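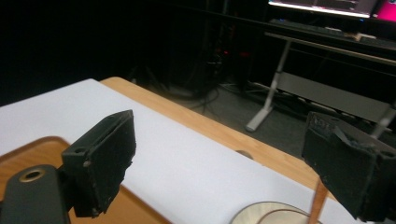
Page last changed: May

How to balance twin carburetors on an old roadster

If your little two-seater shakes at the stoplight like a dog coming out of a pond, and the engine sounds fine one day and lumpy the next, there is a good chance that your two carburetors have drifted apart. They do that. It happens slowly enough that you get used to it, and then somebody else drives the car and gives you a look.

I have owned my Vovetti for 31 years, and for the first several of those I paid a very kind man in Skernidton to do this job every spring. Then he retired, and I had to learn. It took me one long, grumpy Thursday the first time. These days I can do it between lunch and a cup of coffee, and I promise I am nobody's idea of a mechanic.

These notes are for the common kind of twin setup, with a piston that rises and falls inside a round dashpot, an oil damper screwed into the top, and a mixture nut underneath. If yours look different, please go find the manual for yours before you turn anything.

What you will need

A length of rubber hose, long enough to reach from your ear to the front carburetor without leaning over the fan. A flat screwdriver. A 13 mm wrench for the air cleaner bolts on my car (yours may well be something else). A smaller wrench for the linkage clamps. Light damper oil, a rag, and a pencil and paper. You can also buy a proper airflow gauge, and I did finally get one from Hiebert, but I got by with the hose for years and I still reach for it first.

Before you touch the carburetors

Please do these things first, even though they are dull. Check the valve clearances. Check the plugs, the points and the timing. Look for a split vacuum hose or a tired gasket where the carburetors meet the manifold, because an air leak there will make a fool of you all afternoon. My friend Carter Doucette spent an entire weekend adjusting the carburetors on his Cernier coupe when the trouble was one burned contact in the distributor, and he has been good enough to let me tell everybody about it.

Now top up the dampers. Unscrew each one, look at the oil level, add a little if it needs it, and screw the cap back on. Then lift each piston with a finger and let it drop. You want to hear a soft click as it lands. If it sticks or comes down lazily, clean the piston and the inside of the dashpot with a rag and some solvent, and keep each piston with its own dashpot. They are matched as pairs and don't like being swapped.

Take the car for a drive so that everything is truly warm. Ten minutes of idling in the driveway won't do it. Park outdoors, or at least with the garage door wide open and a breeze coming through, put the car in neutral with the parking brake on, and tuck in your sleeves, scarf and hair.

Matching the airflow

1. Switch off and take off the air cleaners. Put the bolts in a jar.

2. Loosen the clamps on the rod that joins the two throttles, so each carburetor can move by itself. People skip this step more than any other, and then wonder why both sides change at once.

3. Back off both idle screws until they no longer touch their stops, then bring each one in until it just makes contact. Now give each one a full turn more. Make sure the choke is pushed all the way in and the fast idle screws are clear.

4. Start the engine. Hold one end of the hose to your ear and the other just inside the mouth of the first carburetor. You'll hear a hiss. Move the hose to the same spot on the second one and listen again.

5. The louder hiss is the one taking in more air. Turn its idle screw out a little, or turn the quieter one in a little, depending on whether the engine is idling too fast or too slow overall. Go back and forth until they sound the same.

Take your time over this part. I used to close my eyes, which helped, though the neighbors must have wondered. If the engine has been sitting and idling for several minutes, blip the throttle to clear it before you go on listening. 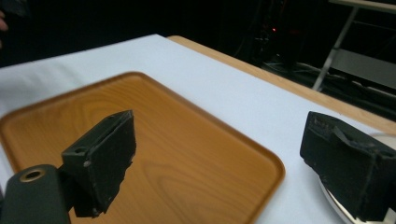

The table with its white cloth on.

Setting the mixture

With the airflow even, you can move on to the fuel. The mixture nut has six flat sides, and we turn it one flat at a time. Screwing it up makes the mixture leaner, and screwing it down makes it richer. Write down every turn you make! I keep one column for the front and one for the rear, and that little piece of paper has saved me more than once.

If you have no idea where you are starting from, switch off, screw both nuts all the way up until the jets are level with the bridge, and then bring both down two full turns. The engine should at least run from there.

Start up again and gently lift the piston of the first carburetor by a tiny amount, using the lifting pin or a thin screwdriver. Then listen.

If the engine speeds up and stays there, that carburetor is too rich. Turn its nut up one flat.

If the engine stumbles or dies right away, it is too lean. Turn the nut down one flat.

If it picks up just a hair and then settles back, you are there, and you may do a small dance.

Do the same on the other side, then come back and check the first again, because each one affects its neighbor. I usually go around three times. When the mixture is right, the idle will probably have crept up, so bring both idle screws out by the same amount and listen with the hose one more time.

Putting the linkage back together

Switch off. Tighten the throttle clamps with a little bit of free play in the linkage, the same on both sides, so that the two throttles start to open at the same moment. Have someone press the gas pedal slowly while you watch. If one opens ahead of the other, loosen that clamp and try again. Then check that the choke cable pulls both jets down together, and set the fast idle screws to match.

Refit the air cleaners and go for a proper drive. My test loop is the old river road and back, nearly 13 miles, with one good hill in it.

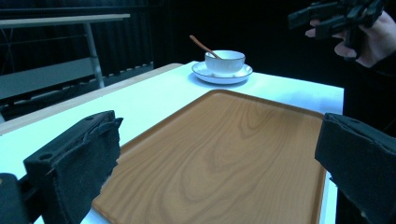 How often should I balance the carburetors?
Once a year is plenty for a car that gets out on weekends, and you should also do it any time you have changed the manifold gaskets or worked on the throttle linkage.

After the drive

Pull the plugs once they have cooled and look at the tips. A light tan color is lovely. Black and sooty means you are still a bit rich, so turn up one flat on the carburetor that feeds those cylinders. White and chalky means lean, and you should put that right before you do any long, fast driving.

Save your piece of paper in the glove box. Mine goes back nine springs now, and it is a comfort to see that the rear carburetor always wants the same one flat more than the front.

– Heather Haldane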